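Sorting station at work is switching to hand-held grippers. What happens to the rest of us?

Asked by Fongchan T. in Work and Jobs

I've folded and sorted at Vedbridge for 17 years, and since July a few of us have been teaching the job to the new system. You hold a gripper in each hand and do the laundry with those, over and over, and the robot is meant to learn from it later. My supervisor is very kind about it, but I go home wondering if I'm training my replacement. Has anyone been through this? Pictures from our table, in case it helps.
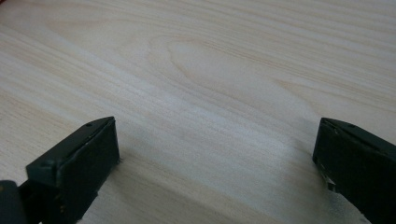
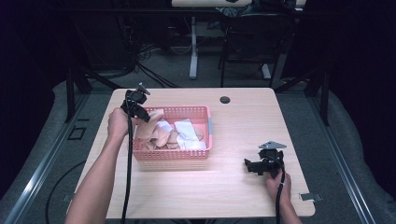
First one: the gripper fingers over the bare tabletop. Second: lifting a beige piece at the pink basket.

3 answers

Glenys Rutherford
Oh, I do feel for you! We went through the same thing at Boersma, and I fretted for months (my poor husband heard all of it). Eight of us were on sorting before, and four are now. The other four moved to mending and the front counter, and I'm one of them, and I like it more than I expected to, though I do miss the chatter. Ask now, in writing, what they plan for your group and whether the teaching hours pay extra. Ours did, but only after we asked. And do rest your wrists, dear, those grippers get heavy by the afternoon.

hinitz_fan
robots cant do socks, youre fine

Edmont Nights
Socks are the slow part at our place too, but the towels went over to the machine in 7 weeks, so I wouldn't lean on that. Glenys is right about getting it in writing.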